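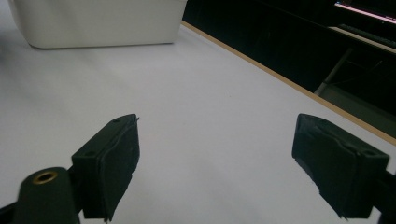
5 min read

I have bought a lot of plastic bins in my life, and most of them were bad. Too floppy, too deep, too clear (I don't want to look at my tangled cords through the side, thank you), or with a rim so sharp it left a line across my fingers. So when Senthil Kartha, who sits two desks over from me, would not stop going on about the white storage bin he'd gotten for his own desk, I caved and bought one from Jernano back in August. Then I bought three more. I guess that's the short version of this review!

The long version starts with my table. I work at a big white-topped table with a thin wood edge, and the trouble with a big white-topped table is that it invites stuff. Phone, charger, tape, the other charger, mail, a mug, somebody else's mug. By four in the afternoon I'd be working in a space about the size of a dinner plate. I'd tried a drawer organizer from Funham (fine, but I don't have a drawer here, so it lived on the table and became more stuff) and a wire basket that scratched whatever it touched. What I wanted was one plain thing I could sweep everything into at the end of the day and carry off to the shelf.

The bin is plain, all right. White plastic, rounded corners, a thick rounded rim all the way around. No lid came with mine. There's a sort of soft sheen to the walls, so it wipes down easily - I use a damp cloth and that's it. I was a little worried that white on white would look like a hospital, but it kind of disappears on the table, and I've decided I like that. Pacita Pangilinan disagrees. She says it looks like something you'd wash lettuce in, and she has told me so more than once.

My favorite part is the rim. It's such a small thing to get excited about but I carry this bin back and forth every single day, sometimes with a stapler and a couple of hardcovers in it, and a thick rolled edge makes all the difference to your hands. You can grab it anywhere. There are cutouts for your fingers too, and those are nicely rounded off, no nasty little burrs left over from the mold. I've had bins where I had to go at the handle with a nail file before I could use it.

The size takes some thought. Mine fits what I'd call a day's worth of desk.

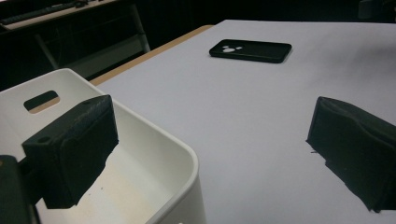
That means my phone, a notebook, two chargers, a pouch of pens and whatever snack I'm pretending I won't eat, and there's still room to see the bottom. If you want to store winter sweaters you'll need a different bin altogether. Wilson Correa tried to use his for printer paper and it held a 500-sheet pack with a bit of space left over, though he said it got heavy enough that he wanted both hands on it, and he's a pretty strong guy.

Now the grumbles, and I do have a few. The first is dust. A pale interior shows every speck, and I mean every one. Leave it empty overnight and by morning there are little dark bits on the floor of it, and you'll wonder what on earth is floating around in the air you breathe. A gray version would hide that. Jernano doesn't make a gray version, I asked.

The second is small objects. If you put a flat coin or a SIM tool in there, good luck getting it out again with short nails. I've started dropping paper clips in an old mint tin and putting the tin in the bin, and that works, but it's one more thing to open. And anything really thin and long can poke out through a cutout if you carry the bin at an angle. I lost a nice mechanical pencil that way somewhere between my table and the elevator. Still mad about it.

Third, it slides. On carpet or a wood shelf it stays put, but on a smooth tabletop a good nudge from your elbow will send it along. I stuck four clear rubber feet on the bottom (a sheet of them was cheap, and I had some left from hanging pictures) and haven't had any trouble since. I do think feet should come with it, though.

I also got to compare it with the Bakhtiari bin that Parvaneh Mousavi keeps by the sink, and that's a closer contest than I expected. Hers is a bit taller and feels sturdier when you squeeze the sides. But the rim is thin, the corners are square, and crumbs get down into those corners and stay there. With rounded corners you just run the cloth around and you're done. Hers has a lid that clicks, so if you need a lid, go that way and don't think twice. I'd never use one. A lid is a place where I'd put a mug.

The color has held up so far. Katsuhiko Sasaki has had his since way before I got mine and says he got a ballpoint mark out of it with rubbing alcohol, which I haven't had to try yet. I did leave a coffee ring in one of mine for an entire weekend and it came off with dish soap and a bit of grumbling.

So would I buy it again? Well, I did, three times. One's on the table, one went to the bathroom for hair things, one holds dog leashes and dog bags by the front door, and the last one is in the trunk of my car holding I'm not sure what. I'd take half a star off for the sliding and the other half for the dust, and I'd give a little back for that rim.
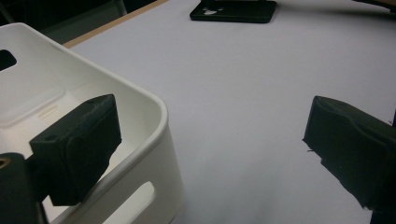

Can you put hot things in it, like a dish straight from the oven?

I wouldn't. Mine came with no temperature rating that I could find, and I'd hate to warp the bottom, so I let everything cool on the stove first and only carry it in the bin after that.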